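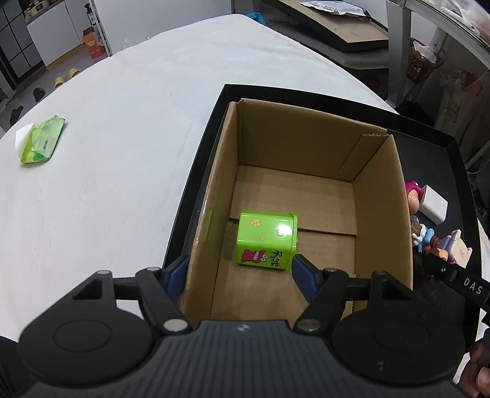
*Reading time: 3 minutes*

Minutes of the packing and sorting meeting, Zevstead store, March. Start 14:10. Chair and minutes: Melati Nugroho. Present: Zevstead stock team, Tambunan (receiving side). Apologies: Hostarach.

## 1. Minutes of the last meeting

Agreed as correct, with one change. Under item 4, "inner box" should read "inner box without lid".

## 2. Mixed small goods, state of work

2.1 The stock list for mixed small goods stands at 252 lines. Of these, 154 have been checked against the goods and signed off. Nine lines were checked but sent back for a missing category code. The rest are open.

2.2 The lines sent back are all toy figures. The list allows "figure, small" and "figure, other" and gives no size limit for either. MN to set a limit and add it to the head of the list. Until then, figures are entered as "figure, small" with a note of the main colour.

2.3 Tambunan asked whether figures with a costume or hood should be listed apart from plain ones. Not agreed. The costume goes in the notes column.

## 3. Table layout

3.1 The layout in use was gone over. The black tray goes on the table, on the white cloth, and the open cardboard box goes inside the tray at the left. Loose goods stay on the tray to the right of the box until they are packed.

3.2 It was proposed to do without the cloth. Tambunan was in favour, as the cloth moves when the tray is pulled forward. Zevstead was against, as the table top marks easily. Cloth to stay. Clips to be tried at the back edge.

3.3 Goods placed on the cloth outside the tray are not counted as part of the batch. This was already the rule but was not written down. It now goes into the working notes as rule 7.

3.4 Box position. Two people had been placing the box at the right. Left is to be used by all, so that tables can be handed over between shifts without moving anything.

## 4. Packing order

4.1 Hard containers go in first, on the floor of the box. The lime-green one with the flower print and katakana on the front was used as the test piece. It may be laid on its side. Katakana on a label need not be copied out; write "Japanese text" in the notes column.

4.2 Figures go in second. Figures with feet or hands that stick out are to be laid so that these point away from the box wall.

4.3 Plugs and adapters go in last. Jevico has asked that metal prongs be covered before packing. A supply of 89 small card sleeves is in the store. MN to order more when the count falls below 20.

4.4 Small clear plastic items are easily missed against the tray when it is emptied. The person closing the batch is to run a hand over the tray before signing. 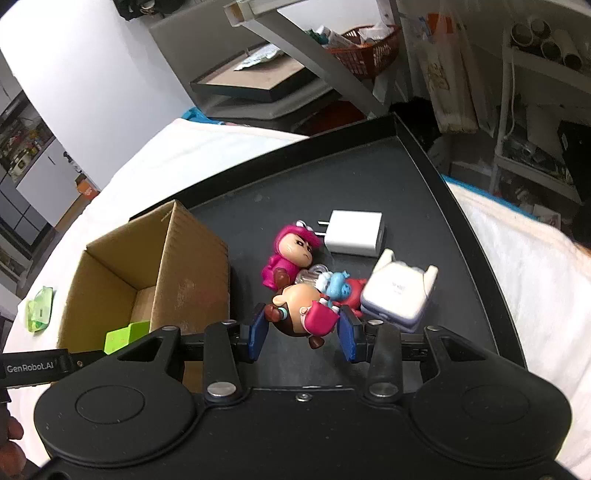
## 5. Shelving

5.1 The rolls stay on the top level of the white unit. The lower shelf is to be cleared and sorted by type. Items with no line on the list go to MN.

5.2 The orange basket on the grey metal shelf has no label. Contents to be listed and a label tied to the basket, in marker, letters at least 2 cm high.

5.3 The hanging bag beside the white unit is to be moved if it gets in the way of the lower shelf. No other action.

## 6. Boxes

6.1 Hostarach sent a note on the inner boxes. The present type has a fold across the floor, with a slight step where the panels meet, and upright items lean on it. Options are a flat card insert or a change of box. Insert to be tried first, on one table only.

6.2 Boxes with a torn edge at the rim may still be used inside the tray. They are not to be sent out.

## 7. Actions

- MN: size limit for figures; rule 7 into the working notes; reorder of card sleeves.
- Zevstead: cloth clips; basket label; lower shelf.
- Tambunan: return of the open lines with category codes filled in.
- Hostarach: card inserts, cut to the floor of the box.

## 8. Any other business

Jevico asked for a copy of the stock list in its present state. Agreed, marked as draft.

Meeting closed 15:05. Next meeting in April, same room.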